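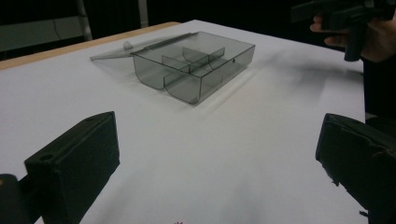

22 October 2018

Workshop Tips: Sorting Small Parts Into Divided Boxes

The following guidance applies to all persons recording sorting examples with hand-held grippers for the Nomik learning system at the Torkthorpe workshop.

Open the lid fully and lay it flat on the table before recording begins. A lid left half raised tends to fall during the lowering movement, and the example must then be discarded. Cover bare wood with a plain white surface; small parts are easier to find against it.

Lower the gripper slowly and keep its head clear of the dividers. Where two grippers are in use, agree beforehand which one is to enter the box.

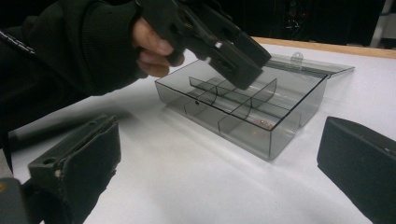
Charmaine Mahlangu

Place one part in one compartment per example, and vary the compartment from one example to the next. Sessions are limited to 14 examples, followed by a rest. Failed attempts should be marked as such — they are kept in a separate set. The sorting set held 981 accepted examples at the last review in February. Wipe the gripper fingers with a dry cloth before putting them away.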